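3. 보관 공간의 구획과 상태 표지

3.1 조사 대상과 범위

본 절에서는 소규모 택배 취급소의 보관 공간에서 물품의 상태가 어떠한 물리적 수단으로 표시되는지를 검토한다. 선행 논의는 대체로 전산 조회 체계의 정확도에 초점을 두었으며, 작업자가 선반 앞에서 실제로 참조하는 종이 표지와 칸막이, 손글씨 번호는 부수적인 요소로 취급해 왔다. 그러나 취급소의 하루 업무 가운데 상당 부분은 화면이 아닌 상자 앞에서 이루어진다. 수령인이 창구에 도착한 시점부터 물품이 인도되기까지의 시간은 해당 물품이 어느 칸에, 어떠한 표지와 함께 놓여 있는가에 따라 크게 달라진다.

조사 대상은 브론우드(Bronwood) 지구의 취급소 14개소이며, 8월 한 달 동안 보관 기록 1,777건을 수집하였다. 기록 양식은 플로몽(Plormont) 분류표를 바탕으로 하되, 현장에서 통용되는 상태 구분을 반영하여 일부 항목을 조정하였다. 분류표의 원안은 물품의 상태를 입고, 보관, 출고의 세 단계로 나누고 있어 주소 불명, 포장 훼손, 수취 거부 등의 사유로 정규 흐름에서 벗어난 물품을 기재할 자리가 마련되어 있지 않았다. 이에 본 연구는 예외 물품에 관한 항목을 별도로 신설하였다.

3.2 표지의 유형

현장에서 확인된 표지는 그 부착 위치에 따라 두 가지로 구분된다. 첫째는 물품 자체에 부착되는 표지로서, 운송장과는 별도로 상자의 전면에 붙이는 상태 표지가 이에 해당한다. 용어는 ‘待处理’(처리 대기), ‘已完成’(완료), ‘异常件’(이상 물품)의 세 가지가 사용되었다. 둘째는 보관 설비에 부착되는 표지로서, 선반 보에 기입된 번호와 칸 전면의 이름표가 이에 속한다. 전자는 물품이 이동하면 함께 이동하는 반면, 후자는 물품의 이동과 무관하게 위치를 고정한다. 두 유형의 표지가 서로 다른 정보를 담고 있다는 점은 이하의 논의에서 중요한 전제가 된다.

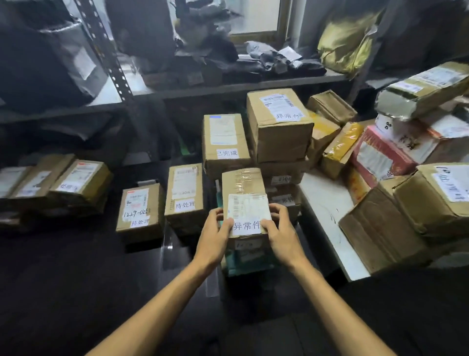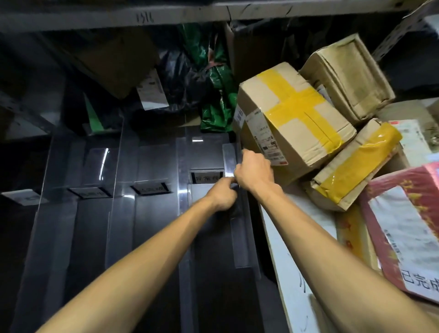 그림 4. 보관 공간의 표지와 구획. 위: 상태 표지가 부착된 종이 상자. 아래: 투명 아크릴 칸막이와 칸 전면의 이름표를 갖춘 선반.

상태 표지의 가장 큰 장점은 판독 거리에 있다. 운송장의 문자는 작고 조밀하여 물품을 손에 들고 확인하여야 하는 경우가 많으나, 큰 글자로 인쇄된 상태 표지는 통로에 선 상태에서도 식별이 가능하다. 반면 표지의 갱신은 전적으로 작업자의 판단에 맡겨져 있다. 처리가 끝난 물품에 종전의 표지가 그대로 남아 있거나, 표지가 탈락한 채 다른 물품 위에 적치되는 사례가 수집 기록에서 27건 확인되었다. 이러한 불일치는 주로 오후 교대 시간대에 집중되었으며, 인계 절차에 표지 확인 항목을 둔 취급소에서는 그 빈도가 낮았다.

3.3 칸막이와 칸의 폭

선반 칸의 폭은 취급 물품의 크기 분포에 맞추어 정하는 것이 원칙이나, 실제로는 설치 당시의 폭이 그대로 유지되는 경우가 대부분이었다. 조사 대상 취급소의 칸 폭은 대략 40센티미터를 상한으로 하였고, 이를 초과하는 상자는 바닥이나 별도의 적치 구역에 놓였다. 그 결과 대형 물품은 위치 번호를 부여받지 못한 채 상태 표지에만 의존하여 관리되는 경향을 보였다.

투명 칸막이는 인접한 칸의 내용물을 함께 확인할 수 있다는 점에서 불투명 칸막이보다 탐색에 유리하다. 다만 비닐 봉투와 같이 형태가 일정하지 않은 포장은 칸막이를 사이에 두고도 앞쪽으로 흘러내리거나 뒤쪽 깊은 곳에 밀려 들어가기 쉽다. 롤랜드(Rolland) 취급소에서는 봉투류를 얕은 바구니에 세워 담은 뒤 칸에 넣는 방식을 채택하고 있었는데, 담당자 면담에 따르면 바구니를 통째로 꺼낼 수 있어 재고 확인이 수월하다고 한다. 브라홀름(Brarholm) 취급소는 봉투류를 선반의 하단 두 단에 한정하여 보관하고, 상단에는 상자만을 두도록 정하고 있었다. 두 방식의 우열은 봉투류의 비중에 따라 달리 평가되어야 할 것이다.

3.4 위치 번호와 예외 물품의 관계

위치 번호는 정규 물품의 보관을 전제로 설계된 것이므로, 예외 물품이 발생하였을 때 그 처리 방식은 취급소마다 상이하였다. 일부 취급소는 예외 물품을 원래의 칸에 그대로 두고 표지만을 추가하였으며, 다른 취급소는 이를 별도의 구역으로 옮겨 적치하였다. 전자의 경우 위치 정보가 보존되는 대신 칸의 회전율이 저하되고, 후자의 경우 칸은 확보되나 적치 구역 내에서 개별 물품을 다시 찾는 데 시간이 소요된다. 특히 상자를 여러 층으로 쌓는 경우에는 하단 물품의 표지가 가려지지 않도록 표지를 부착하는 면을 통일할 필요가 있다.

이에 따라 본 연구는 적치 구역에도 간이 번호를 부여하고, 상태 표지의 여백에 해당 번호를 병기하는 방안을 검토하였다. 번호 체계의 세부 구성과 기재 요령은 다음 절에서 다룬다.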